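**Fondeo: Grasping Thin Packaging on a Soft Surface**
Matilde Sequeira, Arnaldo Cordeiro

## 1. Setup

We collected demonstrations with two hand-held parallel-jaw grippers in a bedroom. The bed was chosen as the work surface because the bedding deforms under load and objects on it do not stay level. The task is to pick one snack package from a shallow tray.
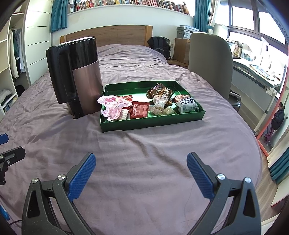
*Fig. 1. Jaws open, approaching the bed. Tray right of the kettle.*

## 2. Demonstrations

We recorded 500 demonstrations over 5 sessions in May. Both operators contributed. Film wrappers were the hardest class: the pads close on a fold, and the rest of the wrapper moves freely.

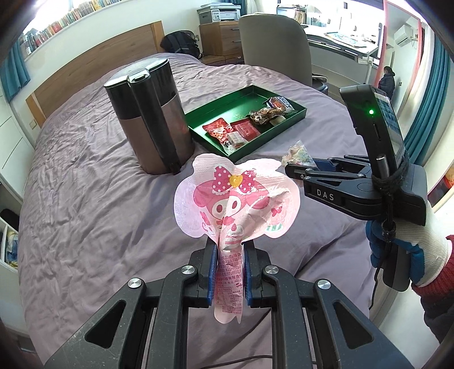

For this reason we labeled the contact point on the package separately from the jaw pose. Labels were made by hand in the Semwal tool. A demonstration was discarded if the labelers disagreed on the moment of contact; 54 were removed this way.

Each remaining demonstration was split into three phases:

- Approach: jaws open, no contact with package or bedding.
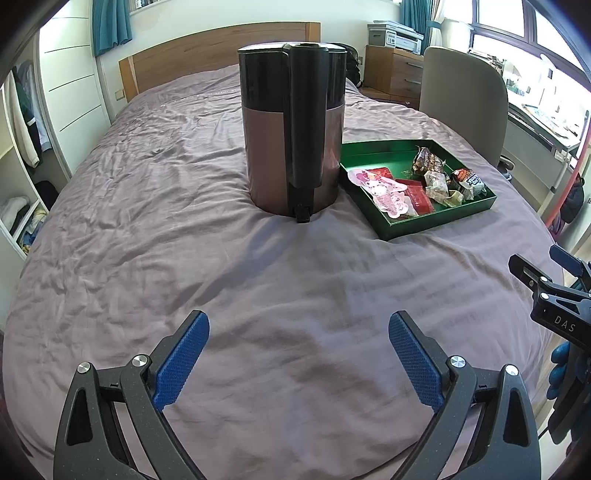 - Closure: from first pad contact until the jaw width stops changing.
- Lift: from the end of closure until the package clears the tray rim.

## 3. Segmentation result

The automatic splitter produced 1898 candidate segments, more than the three per demonstration we expected. Most extra segments came from pauses during approach, which it read as closure.
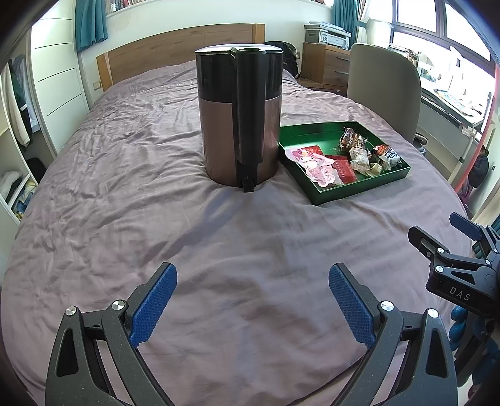
*Fig. 2. Open jaws, pointing toward the kettle.*

Adding a threshold on jaw width removed most of these errors. Slow closures on rigid boxes are still split in two, and we have not fixed this.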